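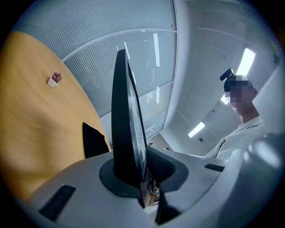
I have been meaning to write about the round table for weeks, and since it's raining in Tosenville and the bread is still rising, today is the day! We'd been eating off a long, dark thing I inherited from my aunt (lovely, but it filled the whole room and bruised everybody's hips), and then Teresa Barros called to say she had found a round one in light wood for 90 dollars. I said yes before she finished talking.

What I love most is the color - a kind of honey that makes even a gray morning feel friendly. I keep wanting to leave it bare, and then I keep putting things on it. Right now it's where I decide about pictures. A print has to lie flat there for a few days before I'll let it anywhere near a nail, and Leonor thinks I'm ridiculous.

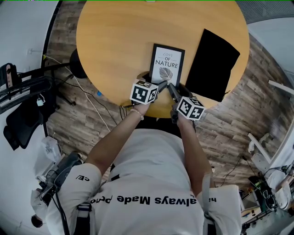

The "Love of Nature" print, thin black frame and all, on the round table.

I go back and forth between the hallway and the spot over the bookshelf. The gray leaf is so quiet that I worry it would get lost in the hallway, but my sister votes for it every time she calls. She's coming in July, so I suppose I have until then to make up my mind.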